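Jun 3, 2025 – club sim bench, Skurnstead room

Okay, so the lift task finally loads without crashing! Ikhsan Sembiring found the bad path in my config (mine, yes, I know) and we got the Sitompul arm up in the simulator before lunch. I set the run to 1000 steps, cut it to 275 when the laptop fan started screaming, and left the rest for tonight. Seed is 177 if anyone wants to repeat it.

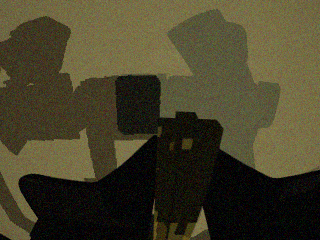

Lighting is my job for the Nellari round, and I've been putting it off since February. I want two lamps, different tints, and no fuss about realism. The wrist view is a good test for that: the shadow on the left comes out brown and the one on the right is a paler grey-green, with the dark block sitting between them. I like that! The brown one has stepped, blocky edges though, so I'm going to bump the shadow map size and see if they smooth out.

Intan Tambunan wants the speckle on the ground turned down too – I'd keep it, but she's training the thing, so she wins. 3 settings to try tonight, all saved under Cleko in the shared folder. Please don't rename them!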